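Ticket 791: Handgreifer rechts verliert Verbindung, Vorbereitung Tag der offenen Tür
Projekt: Trullow
Standort: Werkstatt Piras, Vorführfläche
Angelegt: 7.9.19
Priorität: hoch (Besuch!)
Status: gelöst, Restpunkte offen

Fehlerbild

Rechter Handgreifer fällt während der Aufnahme aus der Übertragung. Der linke läuft durch. In der Oberfläche von Luvov friert die Öffnungsweite rechts ein, die Zeitstempel laufen aber weiter, deshalb sieht man es erst, wenn man die Kurve aufmacht. Bei der Generalprobe ist es beim Staubsauger-Durchgang passiert, ausgerechnet beim schönsten Teil der Vorführung.

Kurz zum Ablauf für alle, die beim Besuch nicht dabei sind: Die Gäste dürfen selbst die beiden Greifer in die Hand nehmen und eine Haushaltsaufgabe vormachen. Kabel aufnehmen, Kabel ablegen, Saugrohr greifen, Stecker in die Nähe der Leiste bringen. Danach zeigen wir am Bildschirm, was die Aufzeichnung daraus gemacht hat. Ich freue mich seit Wochen darauf, das ist der erste offene Tag, an dem die Leute wirklich etwas anfassen dürfen und nicht nur hinter dem Absperrband stehen!

Umgebung

Software: Luvov, Stand der Werkstatt, keine lokalen Änderungen
Greiferpaar: Lovura, beide mit gleicher Firmware
Aufnahmerechner: der kleine neben der Vorführfläche
Dauer eines Durchgangs: 40 Sekunden
Geprobte Durchgänge bis zur Meldung: 18

Eintrag 1

Erste Vermutung war die Firmware. Beide Greifer neu eingespielt, Neustart, zwei Durchgänge ohne Saugrohr. Alles sauber. Dritter Durchgang mit Saugrohr, rechts wieder weg. Firmware also vermutlich unschuldig, aber es schadet nicht, dass jetzt beide garantiert denselben Stand haben.

Meldung im Protokoll:

gripper_right: stream timeout
gripper_right: reconnect
gripper_right: ok

Der Wiederaufbau klappt jedes Mal von selbst, das ist die gute Nachricht. Die schlechte: In der Lücke fehlt genau das Zugreifen. Für eine Vorführung vor Publikum taugt so eine Kurve nicht.

Eintrag 2

Greifer links und rechts am Rechner getauscht, also nur die Anschlüsse. Der Fehler bleibt beim rechten Greifer. Damit ist der Anschluss am Rechner raus. Verdacht jetzt: Kabel oder Buchse am Greifer selbst.

Nebenbei den Marker-Abgleich wiederholt. Links hervorragend, rechts auch, sobald der Datenstrom steht. Die Erkennung der Würfel ist seit der Umstellung im Dezember so viel stabiler geworden, dass ich zweimal nachgeschaut habe, ob überhaupt die richtige Aufnahme offen war. Großes Lob an alle, die daran gesessen haben. 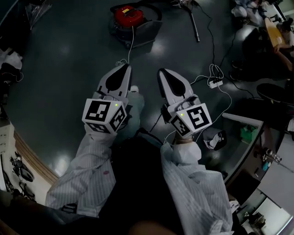 Die Kabelführung war der nächste Punkt auf der Liste, und da wurde es interessant. Ich habe den Aufbau für den Staubsauger-Durchgang unverändert gelassen und nur auf das geachtet, was vom rechten Greifer wegführt. Das dünne weiße Kabel läuft dort über den Boden, und die Steckdosenleiste mit ihrem Gewirr aus weißen und schwarzen Kabeln liegt gleich in der Nähe. Mit dem Saugrohr im Spiel greift man weiter aus als bei den anderen Aufgaben. Die grünen Lämpchen an beiden Würfeln helfen bei der Suche übrigens nicht weiter, die zeigen bei unserem Paar nur die Versorgung an und sagen nichts über den Datenstrom. Steht so auch in der Anleitung, ich hatte es trotzdem vergessen.

Eintrag 3

Test gezielt auf Zug: Aufnahme gestartet, rechten Greifer ruhig gehalten, Kabel von Hand leicht bewegt. Nichts. Dann am Stecker seitlich gedrückt, sofort Timeout. Losgelassen, Verbindung wieder da. Viermal wiederholt, viermal dasselbe Ergebnis. Am linken Greifer dieselbe Prozedur, dort passiert gar nichts.

Also Stecker. Ersatzkabel aus der Schublade genommen, wieder seitlich gedrückt, kein Ausfall. Die Buchse scheint in Ordnung zu sein, sitzt fest, kein Spiel fühlbar.

Eintrag 4

Ersatzkabel bleibt dran. Zusätzlich:

Schlaufe als Zugentlastung gelegt, mit Klettband am Greifer fixiert.
Kabel rechts außen am Arm entlang geführt, damit es beim Ausholen mitkommt.
In Luvov die Warnung bei Timeout auf laut gestellt. War bisher nur ein Eintrag im Protokoll, jetzt piept es. Bitte nach dem Besuch NICHT zurückstellen, das hätte uns einen halben Vormittag gespart.

Danach 24 Durchgänge am Stück, alle Aufgaben gemischt, kein einziger Timeout. Die Kurven sehen großartig aus. Beim Saugrohr erkennt man richtig schön, wie die Hand erst zögert, dann zugreift und noch einmal nachfasst. Genau diese Stelle möchte ich den Gästen zeigen, da versteht man ohne viele Worte, worum es bei Trullow geht.

Eintrag 5, nach dem Besuch

Hat gehalten! Kein Ausfall während der Vorführung, ein einziger Piepton, und der kam, weil ein Gast den Greifer sehr gründlich von unten betrachtet und dabei den Stecker abgezogen hat. Eingesteckt, weiter ging es. Das laute Warnsignal kam bei den Leuten sogar gut an, danach wollten mehrere wissen, was in der Lücke mit den Daten passiert, und wir sind in ein richtig gutes Gespräch über fehlende Werte und verworfene Durchgänge geraten. Ist ja eigentlich trockener Stoff.

Beobachtungen für den nächsten offenen Tag:

Die meisten greifen am Anfang viel zu fest zu. Ein Probedurchgang ohne Aufnahme nimmt die Scheu, und die Kurven werden gleich ruhiger.

Linkshänder bitte vorher fragen, mit welcher Hand sie anfangen wollen. Die Aufgabe mit dem Stecker ist im Moment stillschweigend für Rechtshänder gebaut.

Kinder waren erstaunlich geduldig und haben zum Teil sauberere Aufnahmen gemacht als wir in der Probe. Für sehr kleine Hände ist der Griff allerdings zu breit, da müssen wir uns etwas überlegen.

Der Bildschirm mit der Auswertung stand zu tief. Ab der zweiten Reihe sah man nur noch die Hälfte.

Die Frage, die am häufigsten kam: Warum macht man das mit der Hand vor, wenn es am Ende ein Roboter tun soll? Dafür brauchen wir eine kurze Antwort, meine war jedes Mal zu lang.

Offene Punkte

Defektes Kabel liegt mit Zettel auf der Werkbank, bitte nicht zurück in die Schublade. Ich will den Stecker noch aufschneiden und nachsehen, ob die Lötstelle gebrochen ist.

Zwei neue Ersatzkabel bestellen, gern mit abgewinkeltem Stecker. Vorher prüfen, ob der am Würfel vorbeipasst, ohne einen Marker zu verdecken.

Zugentlastung auch links nachrüsten.

Aufnahmen der Proben vor dem Kabeltausch im Archiv als unvollständig markieren. Alle mit Saugrohr, die übrigen stichprobenartig.

Ticket bleibt offen, bis die Kabel da sind.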